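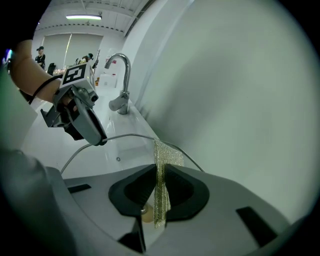 Sutamia Butt, kids' science page writer

**Why does soap work?**

Water is picky. It wont mix with grease. Try it: oil in a glass, add water, stir. Two layers again, pretty quick.

Soap has two ends. Tiny ones! One end likes water, the other likes grease. So the grease ends grab on, the water ends hang on to the water, and off it goes down the drain.

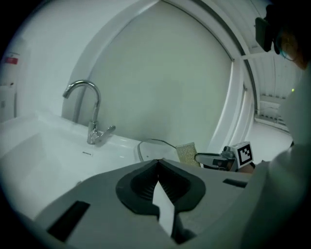 Lulten asks if hot water kills all the germs by itself. Nope. Water hot enough for that would burn you. Soap and rubing is what lifts them off your hands.

Scrubbing helps too. Breaks big blobs into little ones. More room for soap to grab.

Next up in November: bubbles.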